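Our Second-Stage Study and What Comes After It

23rd January

The start of the year is a suitable point at which to set out where Tekalora stands with its lead program, and I have received enough inquiries through this blog to justify a longer entry than usual.

Enrollment in the second-stage study of our antibody for chronic kidney inflammation closed in September. A total of 128 patients were assigned to treatment across the participating hospitals, and each will be followed for 60 weeks. The study compares 2 dose levels with standard care. Neither I nor any other member of the company has access to the treatment assignments, and I am therefore unable to comment on how patients are responding.

The manufacturing arrangements have changed. Until last year, all clinical material was produced at the Quintela site, which served us well at small volumes. Production for the next stage will be transferred to Wevance, whose facility operates bioreactors of up to 500 liters. Comparability testing between the two sources is under way. Regulators expect this work to be complete before the new material is given to any patient, and we have planned the schedule accordingly. 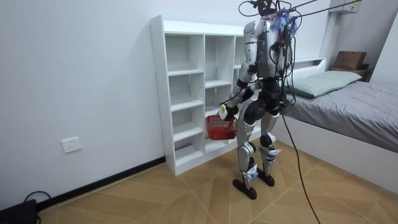 One reader, Luria, wrote in response to my previous entry that the transfer seemed premature, and asked why a company with no final results would commit money to larger production at all. The same comment suggested that the funds would be better kept in reserve until the data had been examined.

The concern is a fair one. The agreement with Wevance is divided into stages, and the larger payments fall due only if the company decides to proceed after the study has been read out. What we have committed to so far is the technical transfer and the comparability testing. Had we waited, a positive result would have been followed by a long delay in which no suitable material was available. The board considered both courses and accepted the smaller expense.

Several readers also asked about partnering. Tekalora retains full rights to the antibody in all territories. Discussions with larger companies take place from time to time, as they do throughout the industry, and it is our practice not to comment on them until an agreement has been signed.

Patients who wish to know whether they may join a future study should speak first with their own physician. I cannot give medical advice through this page, and comments containing personal health information will be removed. General questions on the program remain welcome and will be answered in the next entry.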